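[Gradton-tables] Re: rings on the long table, and what to put under bottles

From: Eirini Lambrakis
To: Gradton-tables list
Date: January 2018
Subject: Re: rings on the long table, and what to put under bottles

> We have had our shared table at Vasseur for a while now and it is
> getting marked. Mostly rings from cold drinks, and one paler spot
> where somebody left a hot mug. It is a light wood with some kind of
> clear finish. I don't want to put a cloth over the whole thing
> because people use it to draw and write on.
>
> Two questions. Do coasters get used if you just leave them out? And
> has anyone had luck getting the rings off without sanding? Somebody
> suggested mayonnaise and I would like a second opinion before I put
> mayonnaise on a table in a public room.
>
> Also, do you allow stickers? Ours are starting to appear.

I will take these in the order you asked them.

COASTERS

They get used if they are already where the drink is going to go. When we kept ours in a stack on the shelf by the sink, they stayed in the stack. Last May I started leaving them on the table overnight, spread out, and since then people have mostly set their cups and bottles on them without being asked. Mostly. I was in the room the other afternoon and there was a bottle of the yellow drink standing straight on the wood with a perfectly good coaster sitting near it, between the bottle and a mug.

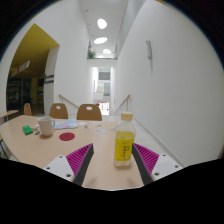

MATS AND COASTERS COMPARED

We have tried three sorts of thing under drinks.

Cork. Cheap, and fine for mugs. Ours crumbled at the edges and took up stains. They also stick to the bottom of a cold glass and come up with it, then drop off on the floor.

Round coasters in a solid color. I like the dark red ones best because they show up against pale wood. A gray or beige coaster on a beige table gets overlooked. These are a good size for a mug or a small drink bottle but too small for a pitcher.

Silicone mats. I was against these at first because I thought they would look like kitchen equipment. They do, a bit. But they stay put, they wash in the sink, and a ribbed one holds a spill for a while instead of letting it run to the edge. Get a strong color for the same reason as above. The one thing to watch is crumbs in the ribs. Ours gets a scrub with an old toothbrush.

You can also use the two together, with the coaster on top of the mat. It sounds like overkill but for plastic bottles it works well. The coaster gives you a flat spot and the mat deals with anything that gets past it. Most of the trouble on our table came from bottles that had been in the refrigerator and were left standing through a long meeting, so those are what I would plan for. A mug of coffee gets drunk and carried off. A big bottle of something sweet gets opened, half finished and left.
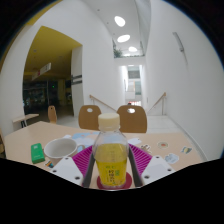
If you buy mats, measure the table first and leave room between them for paper. We bought too many and had to put 2 away because people couldn't find a place to write. The ones from Fistis were the right thickness. The Wendex ones curled at the corners after a few washes and I would not get them again.

RINGS

Please don't start with mayonnaise. It does sometimes work on a white ring, because the oil gets into the finish, but you have to leave it on for hours and the room will smell like a sandwich. Plain mineral oil on a soft cloth does the same job. Rub with the grain, leave it overnight, wipe it off in the morning. Try it on the underside first.

If the ring is white, the moisture is in the finish and you have a fair chance. If it is dark, it has gone into the wood and oil won't help. For the dark ones I had to sand in the end. I used 224 first because it was what we had in the drawer, then 400 to smooth it, and put a thin coat of finish over the spot. You can still find it if you know where to look and the light is low.

For the pale spot from the mug, try a warm iron over a folded cotton towel, no steam, a few seconds at a time. Lift the towel and check every time. I fixed one that way and made another one worse by being impatient.

STICKERS

We allow them. I know that is not a popular answer on this list. Ours are cartoon ones, including a pale blue cloud, and they are scattered over the top. I gave up peeling them some time ago. They wipe clean and people seem fond of them.

My only rule is no sticker over a damaged spot, because then I can't tell whether the mark is spreading. If you want them off, use a hair dryer on low and a plastic scraper, then a little cooking oil for the glue. Wash the oil off with dish soap afterward. Don't use nail polish remover. It will take the finish with it.

I have 9 spare coasters if Vasseur wants them. They are the dark red round kind, and I can bring them to the next swap. Let me know if you would like a mat too.

Eirini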